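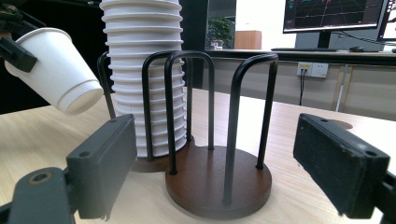

I've been making the teas and coffees for our sewing afternoons for a while now, and the thing that used to drive me up the wall was the cups. Paper ones, plain white, bought by the sleeve. They'd start off in a nice tower next to the urn and by the second round they'd be rolling about under the table with the biscuit crumbs. So I finally bought a proper cup rack, and after a few months of living with it I thought I'd write down how I set it up, as a couple of people have asked.

Mine is the sort with thin black metal rods bent into hoops, standing on round dark wooden bases. You stand a stack of cups on a base and the hoops stop it toppling. Orvokki Manninen has one a bit like it at her place and I'd been eyeing it up for ages!

First, find it a home before you load it. A full stack of paper cups is taller than you think (mine goes well up above the hoops) and if there's a shelf overhead you'll be fishing cups out sideways and swearing. I had it under the wall cupboard for one afternoon, then moved it to the end of the side table. Keep it an arm's length from the urn as well, as steam makes paper cups go soft and they stick together.

Next, give the bases a wipe with a barely damp cloth and dry them off. Don't soak them. Then run the cloth down the rods too - dust gathers where they go into the wood, and an old toothbrush is good for getting into the corners.

Now the cups. Open the sleeve at the bottom end, so you're touching the narrow part of the cups and not the rims. I slit the plastic with small scissors, hold the whole lot upright and lower it in between the hoops with the plastic still on, then pull the plastic up and off like a sock. If you take the wrapping off first you will be picking cups up off the floor, ask me how I know.

Mouth up or mouth down is a matter of opinion and I've heard both argued at length. Aivar Laur swears by mouth down, for the dust. I've tried it both ways and if the cups are only out for the afternoon I really don't think it matters, as long as the whole stack faces the same way. One cup in backwards and everything above it leans.

Have a look at the rims once they're in. They should sit in even little ridges all the way up. If there's a wide gap somewhere, a cup is squashed or has gone in crooked, so lift off everything above it and take that one out. Bent cups go in my seed-sowing box at home (they're perfect for beans).

Don't ram them down, either. I used to press on the top to make the stack shorter and then people would pull out three cups at a time. If yours are already jammed, hold the stack loosely and give the end cup a gentle twist instead of a tug.

As for how many to put out, we get 15 on a normal afternoon and I allow two cups each, with a few over. I buy them in boxes of 200 and the rest stay in their sleeves in the cupboard until September, when we start back after the summer and everybody seems to be thirstier.

If your rack has more than one space, you don't have to fill them all with the same thing. I like to leave one side free until I know whether we need the bigger cups for soup. Lids would probably go in there nicely too, only I never buy them.

At the end I slide whatever's left back into a clean bag, fold the top over and peg it. The rack stays out.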